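Cutting down on standby power

We moved to Porley in July and the first electricity bill was a shock. The flat is small, there are two of us, and we are both out most of the day. I bought a plug-in energy meter and spent a few evenings going from socket to socket with a notebook.

The television was fine. The old stereo was the worst of the lot, drawing 15 watts while switched off at the front. The printer came second. I had never thought about the printer, which we use perhaps twice a month to print return labels.

I also rang the supplier, Flultard, and asked whether we were on the right tariff. We weren't. The previous tenants had been on a two-rate plan and it had carried over to us. Changing it took 30 minutes on the phone, most of it hold music, and it will save us £64 a year.

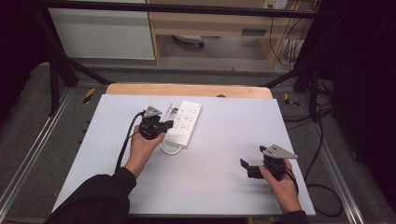 A white power strip with its own small switch.

The stereo, the printer and the speakers now share one strip behind the desk. I switch it off on my way to bed. The router stays on, and so does the freezer, obviously.

I did look at smart plugs. Alell do a set with an app, but I didn't want another app, and the plugs use a little power themselves. A switch does the job.

Next is the hot water. The tank has a timer that I don't understand and the manual is missing. The letting agent, Ogunleye, has promised to send a copy by Friday. I'd like to get it down to one hour in the morning and see if we notice. The tank jacket is thin too, so I may buy a second one and tie it over the top.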